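Posted in: Project Updates > Equipment and Facilities

We use cookies to remember your settings and to count visits. By staying on this page you accept this. Manage preferences

Progress report on the packing cell, and request for the second equipment budget

Prepared by Crisanto Rivera for Eckhard Fröhlich, Bornedmont office
Reporting period: up to the end of September

Dear Eckhard,

You asked me to write this report in a form that can be given to the board without a meeting. I have tried to keep the technical words few. The first part says what was bought and what it is used for. The second part says what we learned about the cost of keeping the cell in work. The last part is the request for the next budget, with the items in order of importance.

1. What the first grant paid for

The first grant paid for one complete cell: two arms with grippers, the wrist cameras, the table and its walls, and the set of goods that we use for the practice tasks. The arms and the mounting parts were ordered through Melex in one order. The walls and the metal frame we ordered separately from Bañez, who could cut the panels to our measure. I am glad we did it this way. When the first set of panels came with one wall too short, the replacement did not stop the arms from being accepted.

The total is inside the approved amount. The one line that went over is shipping. We had planned for one delivery and we had three, and the third one was the replacement panel, for which Bañez paid half.

The cell is standing in the Cilham workshop, in the room beside the loading door. It is in use on all working days and on some Saturday mornings. Until the end of the period we have recorded 3024 attempts at the practice tasks. Of these, 2000 are for the bag tasks, which you will remember were the reason for the project. The others are for sorting, for the rack and for the tray.

2. The work at hand

The bag tasks are the slowest. A box holds its shape when an arm pushes on it, and a paper bag does not. When we wrote the first proposal we thought that one arm would be enough for this, and the second arm was listed as "desirable." I must correct this now. For an open bag that lies on the table, one arm can disturb the bag while it tries to reach inside. With two arms the operator can choose which one should work on the paper and which one on the goods.

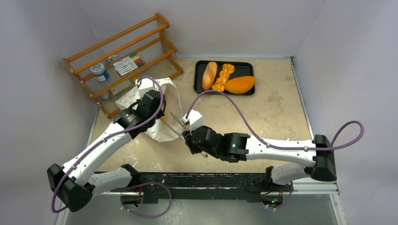
Both arms at the paper bag in the Cilham cell, with bread on the black tray behind.

The goods on the rack and on the tray were chosen from a normal small shop. We wanted different shapes and different sizes together: jars, flat packs, boxes, bread. The purchase of these goods was a small line in the first budget, but it needs to become a regular line. Paper bags in particular do not live long. After a number of attempts the paper becomes soft at the rim, and then the task is a different task from the one in the plan. We now change the bag at the start of each working day, and also when the operator asks for it.

I also wish to report on the time. An operator who is new to the cell needs two weeks before the attempts are good enough to keep. In the proposal I wrote one week. This changed our calendar in the first month, and we recovered most of the delay by letting the experienced operators take longer shifts. I do not recommend to plan like this again. The work looks light, but the attention it needs is high, and the quality of the attempts goes down after the second hour.

3. What we learned about running costs

In the first proposal the running costs were estimated from the supplier's papers. We now have our own notes, and they are different in several places.

Gripper fingers. The fingers are the part that touches everything, and they should be treated as a consumable, like printer ink. We planned for one spare set for the whole period. We have used the spare set and we have ordered again.

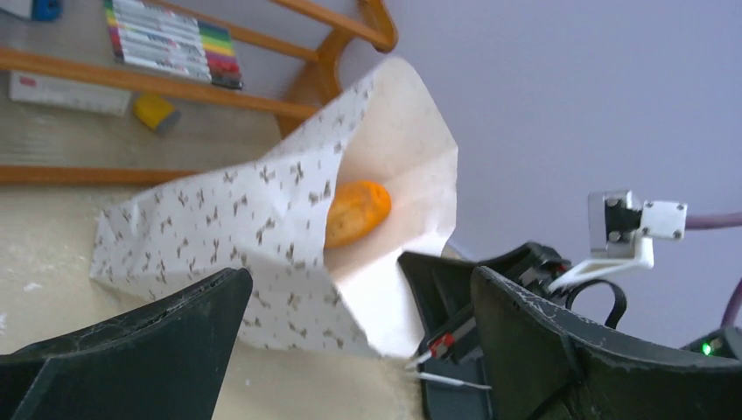 The price of one set is not high, but the delivery time from Melex was longer than we expected, and in that time we had to work with fingers that I would prefer to replace earlier. For this reason I ask below for a stock of fingers to be kept in the building. We also asked a local workshop in Bornedmont to make a set from our drawing. Their first sample was a good fit, and the second one had a hole in the wrong place. We are still in talk with them, and I would not count on this source before the new year.

Cables. The cables at the wrists move with each motion of the arm, and they must have enough length to do it without pulling. We check them every week. One cable was replaced in the period as a precaution, after an operator noticed that the picture from the camera was lost for a moment when the arm turned. After the change we did not see this again, but I can not say with certainty that the cable was the reason.

Cameras. No camera was replaced. The wrist cameras need to be cleaned and their screws checked, and we do both at the same time as the cable check. I would like to have one spare in the cupboard. If one camera fails, the whole cell stops, and the operators are paid also when they wait.

Table surface. The surface gets marks from the work, and we clean it at the end of the day. We do not plan to replace it in the next period. Please leave this line at zero, and if it becomes necessary I will write to you separately.

Electricity and room. There is no change from the estimate. The workshop in Cilham charges us a fixed rent, and the cell uses less power than the old conveyor that was in the same room.

4. Comparison of three options

You asked if it is better to buy a second cell, to improve the first one, or to rent time at another site. I have looked at all three.

Renting is the cheapest on paper. The site that made us an offer has good arms, but their table is larger and has no walls, and their grippers are of a different type. The attempts recorded there could not be mixed with ours without extra work, and I could not find anybody who would tell me how much extra work it is. I would leave this option.

A second cell, equal to the first, would let us run two tasks at the same time. The supplier's offer is valid until the end of November. 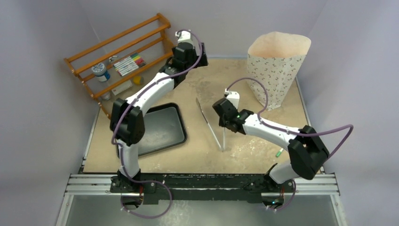
It is important that the second cell is really equal, with the same arms, the same height of the rail and the same color of the walls. I have asked Melex to confirm in writing that the arm model will stay in their catalog for the next two years. They confirmed it for the arms, but for the grippers they only wrote that "a compatible version" will be available. I do not consider this enough, and I have asked again.

Improving the first cell means mainly spare parts, better lighting and a second set of goods. It costs much less, and it can begin at once. It will not make the work two times faster. It would reduce the hours in which the cell stands still. In this period we lost 141 working hours to waiting, and 134 of them were waiting for parts. The remaining seven hours were a power problem in the building.

When I saw these numbers I changed my own opinion. I had started this section as a request for the second cell. I now think that if we buy a second cell without a stock of parts, we will have two cells that wait.

5. Request

I ask the board to approve the following, in this order:

First, a stock of parts for the present cell: gripper fingers, wrist cables, one spare camera and one spare gripper. The gripper is the largest item on this line. It is also the one with the longest delivery.

Second, a regular monthly amount for goods and paper bags. At present I pay these from the small cash of the workshop and then I write a claim, and for both of us this is too much paper for a loaf of bread.

Third, the second cell, on the condition that Melex confirms the grippers in writing. If the confirmation comes after the offer has ended, I would ask Melex to extend the offer before I ask you for a decision.

Fourth, lighting. The room by the loading door gets sun in the afternoon, and the light on the table changes. We have put a paper screen on the window and it helps. Proper lamps and a blind would be better, but this can wait if the money is short.

The exact prices are in the attached sheet, with the offers from Melex and Bañez. I have marked in yellow the prices that are older than two months, and they should be checked before anybody signs.

6. Open points and risks

The main risk is still the delivery time. The second risk is people. One of our operators will leave in December, and with two weeks of training the new person must be found in November at the latest. I have written the job notice and it is waiting for your approval — it is in your inbox since last week, with the subject "Cilham operator."

There is also the question of insurance. The policy of the workshop covers the first cell. For the second one they want a list of the equipment with values, and I will prepare it when the order is placed.

The safety inspection of the room was done and we passed. The inspector asked for a second stop button near the door. It was installed in the same week and paid from the maintenance line.

If the board wishes to see the cell in work, the best time is between nine and eleven in the morning, when the first shift is fresh. Please tell me one or two days before, so that I do not plan the weekly check at the same time.

With kind regards,
Crisanto Rivera
Cilham workshop

Related items
Packing cell: first progress report
Supplier terms for spare parts, a short guide for project leads
Room use and rent at Cilham, updated table
How to prepare an equipment request for the board
Job notices waiting for approval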